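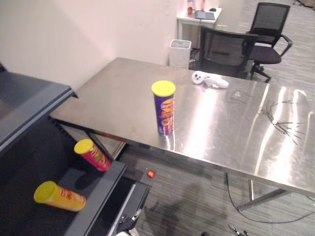
Figure 2. Head view at the work place: one can on the steel table, two cans lying in the open cabinet.

4.2 Loss of grip command

The most serious fault in the Prarko trials was a stop of the finger commands while the arm was still moving. The log of one run has 3,935 control steps, and after step 1,800 no new finger command was received. The arm controller did not notice this and continued for 10 s. We consider this a safety matter, as a person may stand near the robot. In Figure 3 the fingers point down above the carpet, and a shoe is close to the robot body. We therefore added a watchdog which stops both arms when the hand link is silent.

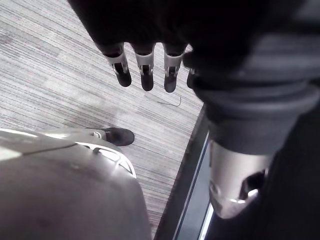

Figure 3. Wrist view of the hand.

4.3 Changes to the watchdog

The limit is now 2 control steps.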